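Re: [tornlow-dev] Width estimate with open jaws

Dear list members,

The pads are worn, and the estimator should tolerate this.
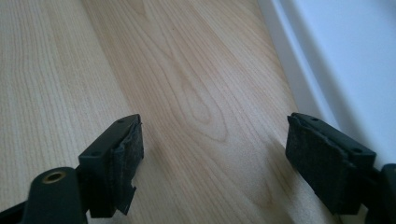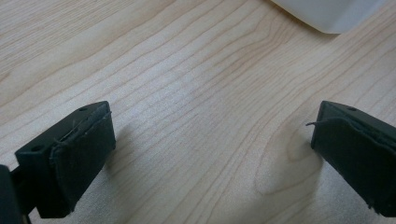
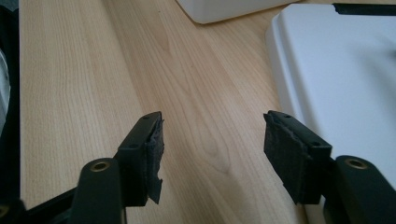 The empty-grasp check will move ahead of the width filter in the June release. Please test branch 117 before then.

Otis Thibodeaux wrote:
> With nothing in the jaws, the filter still reports contact
> in 2 of 100 runs. Is the threshold of 400 too low?

The threshold will remain unchanged.

Regards,
Shoshana Van Dusen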